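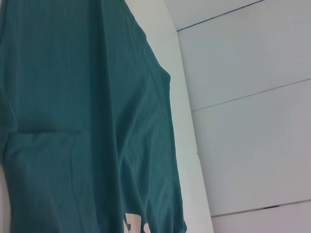

A teal t-shirt, hanging, with an old fold line still in it.

November 21, 2023
Posted by the author of Gatchalian Street Notes

I do the laundry in our house, and I have wanted to hand it over to a machine for as long as I have been doing it. So every year near the holidays I look up how far the robots have come. This year I spent a couple of evenings on it.

The washing and the drying were solved before I was born. What's left is everything between the dryer and the drawer, and that is the part I dislike.

Take a plain t-shirt. On a hanger or in your hand it has folds running down it, a bulge near the shoulder, maybe a crease across the middle from the last time it was put away. I look at it and know where the sleeves are, even the one I can't see. A machine has to work that out from whatever bit of cloth is facing it, and the cloth changes shape as soon as it's touched. A coffee mug doesn't do that.

The crease is the thing I kept thinking about. A person uses it. If a shirt has been folded the same way 33 times, it more or less wants to go back that way, and my hands follow along. I couldn't find anyone claiming their robot does this. It may be that it doesn't need to.

I watched two demos all the way through. Varkier has an arm that takes shirts one at a time off a rail and folds them on a table. The one I timed took six minutes from rail to pile. The fold was fine, a little crooked at the collar. I would have worn it. Zodonau sells a cabinet for shops that steams and folds, but you clip each shirt in yourself, and by then you have done a good part of the job.

At my pace, six minutes a shirt is no use. But I'm not sure my pace is the right test. If it ran overnight while I slept, I wouldn't care how long it took. A dishwasher is slower than I am too, and I'd never give it back.

What would stop me is everything else in the basket. Socks, a fitted sheet, a bra, a kid's hoodie with one arm inside out. Both demos stuck to shirts. My basket never has – and I don't plan to sort it first so a machine can have the easy ones.

So my answer for this year is no for the house and maybe for a shop that handles the same shirt all day. I'll look again next December. Until then I have a load in the dryer and it buzzed a while ago.

Recent posts
Wivard floor mop, two months in
Why I stopped matching socks
Can a machine load a dishwasher yet?
Fixing the squeaky dryer drum

This site uses cookies to remember your settings. By continuing to read you agree to their use.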